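Glossy tops show every ring. Set the saucepan and bowl down empty, a hand's width apart, before any food comes out.

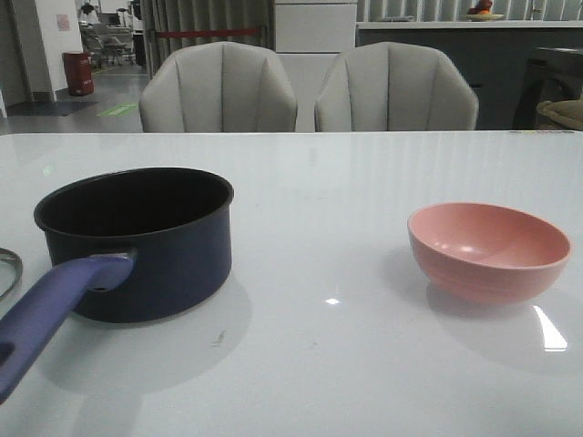 Jolanta Głowacki writes that she wipes hers at 90-second intervals and still gets marks.

Small pieces go in the middle of the pan base – the wall browns them unevenly. 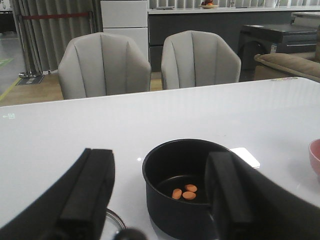 Larger batches need stirring. Fit the lid flat, then check the rim for gaps.

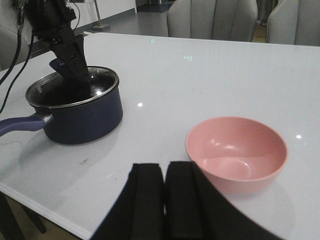
Lift lids away from you. Keep one bowl for food only.

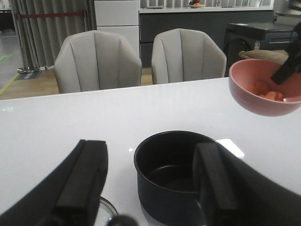
*Orange pieces in the pink bowl, saucepan empty.*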